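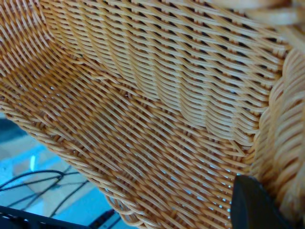

図3-1 編みかごの内側。編み目のすき間にほこりがたまりやすい

第3章 編みかごの手入れと保管

この章では、Brolbyの収納シリーズに含まれる編みかごの日常の手入れ、水洗い、乾燥、保管の手順を説明します。棚本体の組み立ては第2章、交換部品の注文は第5章を参照してください。

3.1 作業の前に

編みかごには樹脂製の編み材を使ったもの(型番の末尾がR)と、天然の編み材を使ったもの(末尾がN)があります。型番は底の裏側に縫い付けた布ラベルに印字されています。ラベルが取れている場合は、購入時の納品書で確認してください。

末尾Nのかごは水洗いできません。3.2と3.5だけを行ってください。型番が分からないときも、末尾Nとして扱います。

用意するもの
・毛の柔らかいブラシ(歯ブラシでも可)
・細口ノズルの付いた掃除機
・綿の布 2枚
・台所用中性洗剤
・洗い桶または浴槽
・すのこ、または水切り用の網

注意:塩素系漂白剤、シンナー、研磨剤入りの洗剤は使わないでください。変色や表面の荒れの原因になります。

3.2 日常の手入れ(R・N共通、月に一度が目安)

1. かごの中身をすべて出します。内布が付いている場合は、四隅のひもをほどいて外します。
2. かごを逆さにし、底を手のひらで軽くたたいて大きなごみを落とします。屋外か新聞紙の上で行ってください。
3. 掃除機の吸引力を「弱」にし、細口ノズルで内側を吸います。ノズルは編み目の向きに沿って動かします。
4. 残ったほこりをブラシでかき出します。編み目が詰まっている部分では、ブラシを立てて毛先だけを当てます。
5. 乾いた布で縁と持ち手を拭きます。
6. 内布を戻し、ひもを結びます。

注:編み材の端が飛び出していることがあります。引き抜かず、先の丸い棒で隣の編み目の下へ押し込んでください。切ると、そこからほどけることがあります。

3.3 水洗い(Rのみ)

食品をこぼしたとき、または3.2の手入れで汚れが落ちないときに行います。

1. 洗い桶に30℃以下の水を張り、中性洗剤を溶かします。水8リットルに対して洗剤2ミリリットルが目安です。
2. かごを沈め、5分ほど置きます。つけ置きは10分を超えないようにしてください。
3. ブラシで内側、外側、底の順にこすります。力を入れすぎると、編み目がずれます。
4. 水を替え、泡が出なくなるまですすぎます。シャワーを使う場合は、外側から内側に向けて水を通すと、すき間の洗剤が抜けやすくなります。
5. かごを斜めに持って水を切り、布で押さえるように水気を取ります。

注意:水を含んだかごは重くなります。持ち手の片側だけをつかんで持ち上げないでください。

注意:食器洗い乾燥機、洗濯機は使用できません。

3.4 乾燥(Rのみ)

1. すのこの上にかごを横向きに置きます。
2. 風通しのよい日陰で乾かします。2時間たったら反対側を下にします。
3. 底の角と縁の巻き部分を指で押し、水がにじまないことを確かめます。にじむ場合は乾燥を続けます。
4. 完全に乾いてから内布を付けます。

ドライヤー、ヒーター、布団乾燥機の温風は当てないでください。形が崩れた場合は、乾ききる前に手で側面を整え、丸めたタオルを中に詰めておくと戻りやすくなります。それでも戻らない場合、家庭で直すことはできません。

3.5 保管(R・N共通)

1. 3.2の手入れを済ませ、湿り気が残っていないことを確認します。
2. 同じ大きさのかごを重ねるときは、間に薄紙か布をはさみます。重ねるのは三つまでです。
3. 棚に入れる場合は、壁から指2本分離して置きます。
4. 末尾Nのかごは、乾燥剤を一つ入れ、布で覆います。ポリ袋で密閉しないでください。

窓際や車内など、直射日光が当たる場所での長期保管は避けてください。

3.6 置き場所と荷重

編みかごの荷重は、底全体に均等に置いた状態での値です。小型のBundaは716グラムまで、中型のVelosoはおよそ1000グラムまでを目安にしてください。缶詰や工具のように一点に重さがかかる物は、底に厚紙を敷いてから入れます。

大型のGonsideは棚板の上でのみ使用できます。引き出しレールには載せないでください。レールの金具が縁に当たり、巻き部分がほどけます。

3.7 困ったとき

においが残る
内布を外し、日陰で一晩置きます。重曹を小皿に入れて中に置く方法もありますが、編み目に直接振りかけないでください。粉がすき間に入ると取りにくくなります。

白い粉のような跡が出た
Rの場合は、すすぎ不足か水道水の成分です。もう一度すすいでください。Nの場合はかびの可能性があります。屋外で乾いたブラシを使って払い、ほかのかごと分けて置いてください。

棚板に色が移った
湿ったまま置いたときに起こります。棚板は固く絞った布で拭き、かごの下にフェルトを敷きます。

がたつく
平らな床に置き、浮いている角を確かめます。対角の角を両手で軽く押し下げ、これを数回繰り返します。

本章の改訂:2020/4/29 3.3の洗剤の量を改め、3.6に荷重を追加
編集:Huia Wihongi

シェア 8 コメント 4

コメント

mugi_to_awa
底のラベルが最初から付いていませんでした。納品書にはRとあったので洗いましたが、色落ちはなかったです。

タナカ屋の裏
3.4の「反対側を下に」は、丸型のかごだとどこが反対側か分かりにくいです。図がほしい。

kago8
5月に買ったGonsideをレールに載せて使っていました。縁が少しほどけてきたところです。第5章に縁の補修部品が見当たらないのですが、注文できますか。

さんかく
>kago8さん
うちは窓口に型番を伝えたら、縁だけの交換はやっていないと言われました。飛び出した端を押し込んで使っています。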